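Questions I Get About the Letter Table

Hi, I'm Brittany Zacharias, and I run the Letter Table at Plikura, our little drop-in playroom for preschoolers and the grown-ups who bring them. Same questions land in my inbox every week, so I finally sat down and typed out the answers. Last updated April 2026.

What is the Letter Table, anyway?

It's a sorting activity. Kids get a few foam letters and some plates, and they decide which letter goes on which plate. Sometimes I give them a rule (letters from your name go here, the rest go there) and sometimes I just let them loose. Three-year-olds mostly want to move things from one spot to another and then move them back again, and I'm all for it.

Do I need to sign up?

Nope, come on in! If you're bringing a group of more than six, please send me a note first so I can put out a second table.

How old should my child be?

Three to six is the sweet spot. The letters are small, so if you have a little one who still puts everything in their mouth, ask me for the big fabric ones from the Oltach basket instead. Older brothers and sisters are welcome too. They usually end up spelling rude words, and we all survive.

Why do you cover the table in brown paper?

I love brown paper. It makes the colors easy to see, it's quiet when a plate gets plunked down, and when it gets grubby I roll it up and put down a fresh piece. You can also draw right on it. I'll sometimes trace around a plate with a crayon so a child has a circle to aim for when they put it back. Tape the paper on the underside of the table if you try this at home, or somebody will peel it off in long strips before you've even poured your coffee.

Why plates and not bowls or bins?

I started with bowls, and the kids couldn't see what was in them without leaning over, and then there was elbow trouble. A plate with a bit of a raised rim keeps the letters from sliding off but leaves everything in plain sight. Plastic, always. I do three at a time, each a different color, in a line down the middle so both sides of the table can reach.

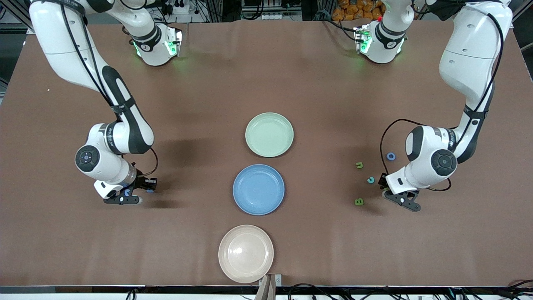
As for how many letters to put out, start small. Four is plenty for a first go. I used to dump the whole tub on the table and wonder why everyone wandered off to the train set! Now I keep the tub on a shelf behind me and swap letters in when a kid asks for more. Put the letters off to one side, too, so there's a little trip to make between picking one up and setting it down.

Do the plate colors have to match the letters?

They don't have to. Matching by color is a nice warm-up for the younger ones, but then they'll do it by color forever if you let them. Try curvy letters on one plate and straight letters on another. The letter B will cause an argument and it's a really good argument.

Where do you get your supplies?

The paper comes on a roll from Győri, the craft shop two doors down from us. The plates were a clearance find, and I have never been able to find the same ones again, sorry. Any kids' picnic plates will do.

How do you clean everything?

Plates go in the sink with dish soap. Foam letters get a swish in warm soapy water in a mesh bag, then I squeeze them out gently and spread them on a towel overnight. Don't put foam letters in the dryer. I did it one October and ended up with a very crinkly alphabet.

My child only wants to stack the plates. Is that okay?

Sure! Stacking is fine, and so is pretending the letters are pancakes. I usually ask for one letter pancake, please, and then ask what it's called when it arrives.

Can I borrow a set?

Yes, we have 17 take-home sets in Clorkel pouches on the rack by the door. Write your name on the clipboard and bring it back within two weeks. If you lose a letter, just tell me which one. It's usually the I.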